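August 12, 2019

Glue room, second week of the humidity business.

Started the morning by throwing out the batch of hide glue I mixed up before leaving last night. It had gone the color of old tea and smelled like the inside of a boot. Yaa says it was still usable. Yaa also eats yogurt a week past the lid, so I weighed her opinion accordingly.

New batch: 100 g dry pearls, cold water to cover, left to soak until they quit crunching when pressed. The Rerlow pot was set to low and I checked it with the kitchen thermometer, having stopped trusting its dial in April. Low on the dial is medium in the pot. Medium on the dial is soup.

Test joints for the Kadrić chairs. Cut nine pairs of ash offcuts, same board, end marks in pencil so I can't mix them up again (see the entry where I mixed them up). Three with fresh hide glue, three with the liquid stuff Todor swears by, three with the Daltus white glue that came free with the clamps. All clamped the same way, as far as a person can clamp the same way nine times with two different kinds of clamp.

Todor came by while I was wiping squeeze-out and told me I was wiping too early. Sorin came by afterward and told me I was wiping too late. They are brothers and I have decided to let them settle it at home.

The room hygrometer and the one on the windowsill still disagree. I put both in a jar with damp salt and left the lid on over lunch. The windowsill one came out closer, so the nice brass one goes back to being decoration. I suspect it always was. 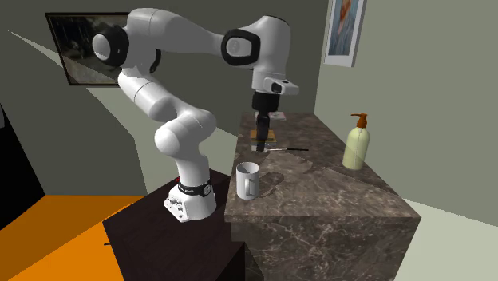
Pulled the first of last week's joints in the afternoon. The lever rig is still the bathroom scale, the long bar and the bucket of washers, and I still flinch every time. Results, in pounds at the scale:

Hide glue, old batch: 179, broke clean along the line. Bad.
Hide glue, fresh: 263, tore wood out with it. Good, and loud.
Liquid: no number. The bar slipped off the scale and I was looking at my foot.

Despina wants to know if one good number is enough to tell the customer. No. One good number is enough to make me cheerful until I pull the next one. Fresh glue beating old glue is also not news to anyone who has owned a glue pot, so let's not frame it.

The Braso scraper arrived with a burr you could shave a walrus with, in one direction only. Stoned it flat and turned it again by hand. Much better, and it only took the rest of my coffee.

Zdenka, if you read this before I see you: the chair with the blue tape is NOT dry. The chair without the tape is dry but the left rear leg is from a different chair. I'll fix it.

To do:
Pull the remaining liquid joints, with shoes on.
Order pearls. We have one more batch in the tin, if nobody sneezes near it.
Label the glue pot dial with what it really does.
Find the other half of the spring clamp.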